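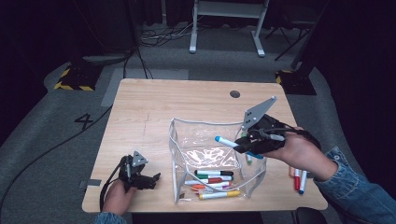 Cletus Villanueva

I have been teaching evening drawing and lettering at the community room in Grembridge for a while now, and people keep asking me the same things about markers and paper. I'm going to put the answers in one thread so I can link to it.

Start with the paper. Most of the trouble people blame on their markers comes from the paper. Copy paper soaks up ink and the line spreads into fuzz. If your letters look hairy, change the paper before you buy anything else.

What you want is something smooth and a little heavy. Bristol is good. Marker pads are good. Card stock from the office aisle is fine for signs and a lot cheaper than either.

I buy card stock by the ream and cut it down at home. I use the back of old mistakes for warmups. A ream lasts me most of a term.

Water-based or alcohol. Water-based markers are the ones you had in school. They don't smell, they wash out of most clothes, and they chew up the paper if you go over the same spot too many times. You'll see little gray crumbs coming up. Stop when you see them.

Alcohol markers blend better and dry faster. They go straight through thin paper and onto whatever is below it. They smell. Open a window.

For lettering I tell beginners to stay with water-based. You aren't blending anything. You are making a stroke and leaving it alone.

Storage. Brush tips and dual tips should lie flat. Stand a dual tip upright and the ink settles to the low end, so one side floods and the other side scratches. Single-tip water-based markers aren't as fussy. I lay them all down so I don't have to remember which is which.

Caps: push until you hear the click. Half the dried-out markers that come through my class were capped by somebody who was talking at the time. I include myself.

If a water-based marker is fading, cap it and leave it tip down overnight. In the morning try it on scrap. If it comes back, use it for thick work only, because it won't last long. If it doesn't come back, throw it out. I know people soak the tips in water. You get a pale marker for a day and then you throw it out anyway.

Now lettering, which is what most of you asked about.

Draw your guidelines. All of them. Baseline, top of the small letters, top of the tall letters, and one under the baseline for the tails. Pencil, light, ruler. I still do this on every sign and I've been at it 19 years.

Hard pencils leave a groove that the marker ink finds. Use an HB and don't press. If the groove is already there, flip the sheet and start over.

Lay the words out in pencil before you pick up any color. Write the line once, quickly, on scrap of the same width. See where it ends. Then you know if you need to tighten up or spread out.

Centering: find the middle letter of the line, counting each space as a letter. Put it on the center line of the sheet and work out both ways. An I or an L takes less room than an M or a W, so adjust by eye after that.

Hussam Nassar asked about spacing. Don't measure the gap between letters. Two straight letters like H and N need more room than two round ones like O and C. An A next to a V needs almost none. Squint at the word. If you see a dark clump or a hole, move a letter.

Pull strokes toward you when you can. Pushing a marker away makes the tip splay, and a splayed tip never goes back.

Long straight strokes come from the shoulder. Keep the wrist still. Stand up if the sign is bigger than a placemat.

Chisel tips: pick an angle and keep it. Thirty degrees is comfortable for most hands. If your thicks and thins are showing up in odd places, you are turning the marker as you go. Left-handers may need to turn the paper quite a bit, and that's fine.

Color. Two is enough for a sign. One dark for the words, one bright for a border or an underline. Yellow can't be read across a room, so don't letter with it. Use it behind things.

Put the yellow down first, let it dry all the way, then letter over it in black. Do it the other way around and the yellow tip picks up black. You'll be drawing dirty lines with it for a week.

If a yellow tip does get dirty, scribble on scrap until it runs clean. It usually will.

Red on green looks like it is vibrating, and some people can't tell the two apart at all. I had a student, Nimal Gamage, who couldn't, and he fixed a lot of my handouts for me. Dark on light works for everyone.

Orange is better than people think. It holds up at a distance and it doesn't look like a warning the way red does. I did all the arrows for the October book sale in orange and black.

Purple reads as black in poor light. Good for titles, bad if you were counting on it to stand out.

Mistakes. You can't erase marker. For a slip at the edge of a letter, thicken the whole stroke a little, then thicken the matching strokes in the other letters so it looks planned. For a wrong letter, cut a patch of the same card, glue it down, and letter over the patch. From six feet away it won't show.

Correction fluid on white card always shows. It's a different white and it shines.

Spelling. Have someone else read it while it is still pencil. I once made a very clean sign for a PANCAKE BREAKFSAT. It hung for two days before Fermín Retamal called me up about it.

Practice. Marwan Rawashdeh wanted to know how long before it looks decent. I can't say for everyone. I can say that ten minutes most days does more than one long afternoon a month.

What to practice: rows of straight lines, rows of slanted lines, rows of circles in both directions. Then the letters in families. I, L, T, E, F, H. Then O, C, G, Q. Then the diagonals. Leave S for last. Everybody has trouble with S.

For S, draw two small circles in pencil, one on top of the other, with the top one slightly smaller. Follow the outside of them. After a page or two you won't need the circles.

Numbers get forgotten. People can letter a nice headline and then the phone number looks like it was done on a bus. Practice 2, 5 and 8 as much as you practice S.

Price signs: make the dollars big and the cents small and raised. Leave off the cents if they're zeros. 49 is easier to read than 49.00 on a table full of lamps.

Removing marker from a wood table: for water-based, use a damp cloth and a drop of dish soap, then dry it right away. For alcohol or permanent, rubbing alcohol on a cotton ball, but try the underside first since it can take the finish off too. Better to put newspaper down.

From clothes: rinse cold from the back of the fabric before you do anything else. Hot water sets some of the colors. Red is the worst.

Things I would skip buying: the giant sets. A set with every shade in it has a dozen you will never open. Get black, red, green, orange, purple and yellow, and an extra black.

Things I would buy: a metal ruler with cork on the back, a kneaded eraser, and a second black. I said that already. You will run out of black.

Class starts up again after the holidays, same room, 7 pm. Bring paper if you have it. There's a shelf of card stock if you don't.

Someone just asked about chalk markers on windows. Those are a different animal and I'll do them in another thread. Short version: clean the glass first, and try a small corner before you letter the whole thing.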